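Solness hand grippers, matched pair

If you want to teach a robot arm the small jobs of a household, somebody has to do those jobs first, and quite a lot of times over. Our Solness pair lets you do that with your own two hands, kneeling on the floor if that suits you - no arm needed until later. Each gripper carries a white marker cube by the hand, so its position can be followed as you work.

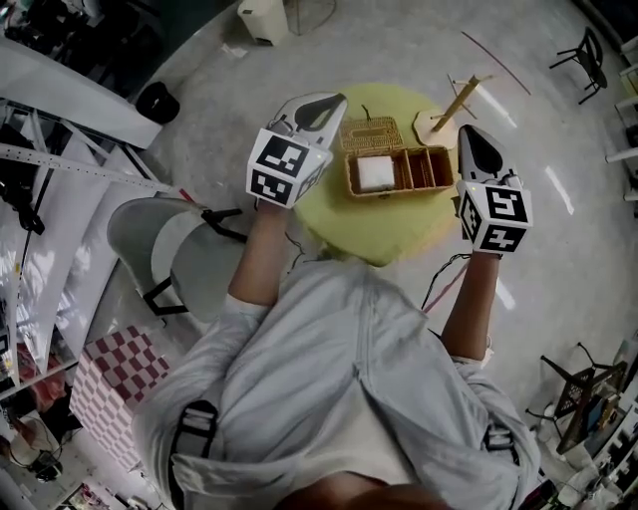 Most customers begin with one tidy task and gather 100 goes at it before moving on to anything harder, and we'd gently encourage you to do the same. Do take breaks, too! Wrists get tired well before enthusiasm does.

Sold in pairs, with spare finger pads and 12 months' cover. Orders in by Thursday go out the same week.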